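The chore gap

Retow says its arms will be tidying homes by November. I have my doubts.
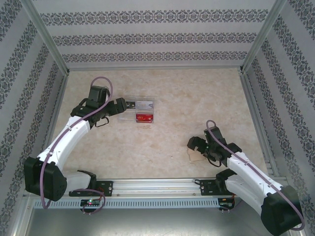 Two arms and a clear plastic box.

Ewan Jardine, who tests household machines at Fodolgate, wants 600 clean runs before he believes a word.

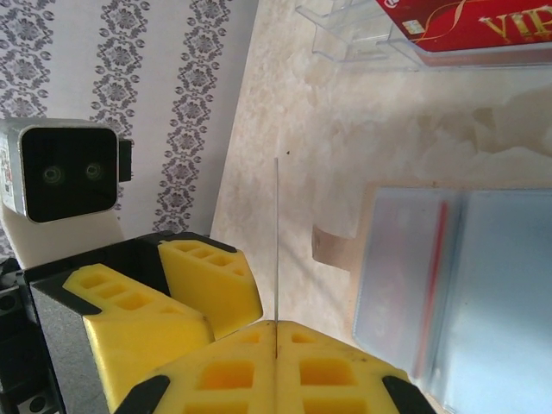
Demos flatter the machine. Mine at home would have to cope with a junk drawer. Pinching a thin silver wire upright between foam pads is neat work, but my drawer holds 70 odd things, most of them tangled.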